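The tea box, at last

Since I moved to this apartment I keep my tea in three different places, and it has annoyed me for a long time. The black tea was above the stove, the herbal tea was in a drawer with the batteries, and the rest lived in a paper bag behind the rice. When a guest asked "what tea do you have?" I could never give a good answer. I would open one cupboard, then the other, and in the end I made coffee.

My neighbor Ineke Aerts heard me complain about this on the stairs one evening in October. She said that her aunt had a tea box that nobody in the family wanted, and if I wanted it I could have it for a cake. I made the cake (apple, a little too dark on one side) and I got the box.

It is a simple wooden box with a glass lid, and the word TEA is on the front in small white letters. Inside there are three compartments. I like that it is three. My friend Bram Verbruggen has a box with 8 of them and he must buy teas he does not drink, only to fill the holes.

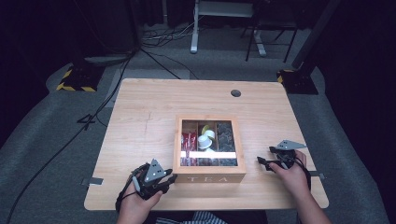
Before I filled it I had to take a decision about what goes in and what stays out. I spread all my tea on the bed and I was a little ashamed. There were packets from hotels, packets from an airplane, and a fennel tea which I bought when I had a cold and which I did not like even then. I drank one cup of everything I was not sure about. This took me most of a week. The fennel went to Ineke, who says she likes it, and I choose to believe her.

The red packets went in the left compartment. They stand on their edge, so you can take one without pulling out the others. I tried first to lay them flat, but then you see only the top one and the rest is forgotten. The dark packets went on the right, and they are really tight in there. I should probably take a few out, but then I need again a second place for tea, and we know how that ends.

The middle was the most difficult. I had the small white round ones left over and they do not stand up like packets. Finally I put them in a stack with the rims up, and it works better than I expected. If you have a similar box, I can say that round things like to be in the middle, with a wooden wall on both sides.

About the glass I have one complaint. It shows every finger. I clean it with a dry cotton cloth, and for the corners I use a cotton swab. The wood I wipe only with a cloth that is a little damp, and then I leave the lid open for a while. Sabine Albers, who knows more about wood than I do, told me not to put oil on the inside, because the tea will take the smell. I had the bottle of oil already in my hand when she said this, so I am thankful.

Then the table. I wanted to leave the box always on it, so I cleaned the table properly too, with warm water and a small drop of soap, and always in the direction of the grain. It is a light wood and I am fond of the lines in it – they go in long waves and they make me think of sand at the beach. It is also a wood that forgives very little. A red wine glass or a wet flower pot, and you will see it for years. I use coasters now, and I put small felt pads under the box so that it can be moved without scratching.

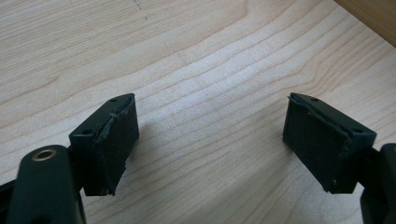 Filed under: Home, Small Repairs, Tea

One week later I can say how it goes. I drink more tea, and I drink more different tea. Before, I took always the same one because it was in front. Now I lift the lid and I look for a moment, and this moment is nice, especially on a Monday.

Guests like it too. Toshio Kinoshita came by to return a book and stayed for three cups. He opened and closed the lid several times and asked if I would arrange his spice drawer next. I said I would think about it. His spice drawer is in a very bad condition.

What I still have to solve is the loose tea. I have two bags of it, and they do not fit anywhere in the box. For now they are in a tin next to the kettle, so I have two places for tea again. Two is less than three. If somebody knows a good way to keep loose tea in a small kitchen without buying a shelf, please write it in the comments, I read all of them.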